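Takeshi Sakai
July
Reading time: 5 minutes

3. Handling Rules for Packaged Household Goods

3.1 Scope

The rules in this section apply to demonstrations recorded with hand-held grippers in lived-in homes. They were drafted for the Koltetby protocol and revised after a first round of use at the Arholm sites. They govern the operator's conduct from the moment a jaw approaches an object until the object has been released and the jaws are clear of it. Consent, data storage and the treatment of personal items are covered by the Zinel guidelines and are not repeated here.

Packaged goods were given a section of their own at the request of reviewers. In the first round, 138 demonstrations were referred back to the operators for correction, and packaged goods were overrepresented among them. Most of the faults concerned grip placement. A carton or a thin card box will accept a poor grip without falling, and the fault may be noticed only when the recording is reviewed.

3.2 Grip placement

Rule 1. Contact shall be made with the finger pads only. The rigid parts of the jaw shall not bear on the package.

Rule 2. The pads shall meet opposite sides of the package. A grip across a corner is permitted only where the task sheet calls for it.

Rule 3. Pressure shall be the least that holds the package steady. Visible bowing of a side wall is grounds for referral.

Rule 4. Orientation shall be recorded as found in the grip. A package held upside down is a valid demonstration, provided that the orientation is entered in the log. Operators shall not turn an object upright for the sake of a readable label.

Rule 4 was the most disputed. Two of the 11 reviewers held that inverted packages should be left out, on the grounds that printed text is a useful cue for identification. The majority took the view that goods in a home are picked up in every position, and that leaving such grips out would give a false account of ordinary handling. Figure 1 meets Rules 1, 2 and 4.

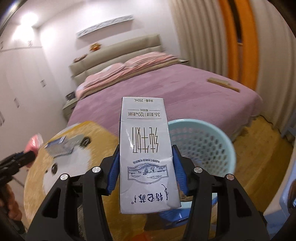 Figure 1. Milk carton (250 mL) held upside down between opposed finger pads.

3.3 Condition of the package

Wear is to be expected and does not by itself disqualify an object. Creased flaps, wrinkled surfaces and softened corners are acceptable. Leaking, sharp or swollen packages are not, and shall be withdrawn before recording begins. Where an operator is in doubt, the decision rests with the site lead and shall be noted in the log with the time of day.

The same object may be used again within a session. Its condition shall be checked between uses – a short visual check is enough – and any new damage entered before the next demonstration.

We use cookies to remember your reading preferences. Accept | Manage settings

3.4 Approach and neighboring objects

The approach carries the greater part of the risk in a shared work area. The operator shall bring the jaws in open, with both pads clear of the target, and shall close them only when the target lies between the pads. Objects that are not part of the task shall be left where they are unless they block the path of the jaws.

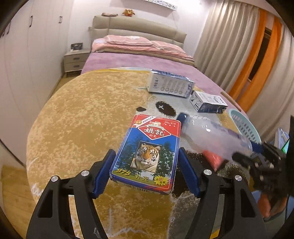
Rule 5 concerns the choice of target where several packages share one surface, and it was rewritten twice before adoption. The earlier wording asked operators to name the target by type alone, and this proved too loose. With an upright box of playing cards between the pads and two white-and-blue cardboard boxes lying farther back on the same mat, the entry "box" does not identify the target. The adopted wording requires a type and one plain visible feature, such as "card box, tiger picture." The feature shall be one that a second reader could confirm from the recording without help from the operator. Brand names may be added but do not replace it.

Where a second gripper is present, its jaws shall stay clear of the target during the approach unless the task sheet calls for two-handed work. The Kaijage annex sets out the entry format for both cases. A second gripper that is at rest is to be logged as idle, and its position need not be given.

Subscribe to our newsletter to receive new sections by email.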